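Tools and Their Cases
A reading page for young visitors, from the Illwood Museum of Everyday Work 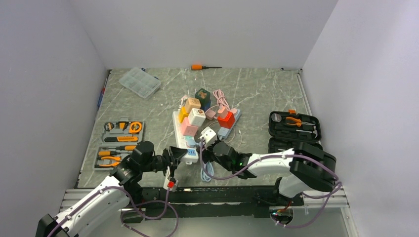
Why do people keep tools in a case?
A case gives each tool a place of its own, so the person doing the job can find it quickly and put it back afterward. It also covers sharp edges and points while the tools are being carried.

What belongs in a tool case?
Cases differ, but many hold the same few helpers. A screwdriver turns screws. Pliers grip small things more tightly than fingers can. A tape measure tells you how long something is, and its tape rolls back inside when you have finished. A utility knife cuts cardboard and other tough materials. Only adults should use it.

In the gray case on this page, the yellow and black utility knife and the tape measure share the upper tray with a screwdriver. The pliers are in the lower tray with another screwdriver.

Why are so many handles brightly colored?
A bright handle is easy to spot on a floor, on a bench or in long grass. Look for orange in both of the open cases.

Where do very small parts go?
Screws, nuts and washers are easily lost. They are often kept in a flat box divided into little sections. A clear lid lets you see what is inside before you open it.

How does the museum look after its tools?
The museum owns 581 hand tools, and over 120 of them came from one workshop in Ulten. Waltraud Ortner, who looks after the collection, wipes each tool with a dry cloth and checks its number against a list before it goes back into its drawer.

Something to try at home
Ask an adult to show you a tool case. Learn the name of each tool, and ask what job it was last used for. Then draw the case with every tool in its place. Drawings may be handed in at the front desk on Sunday. Ye-seo Seo will hang 30 of them in the children's room in November.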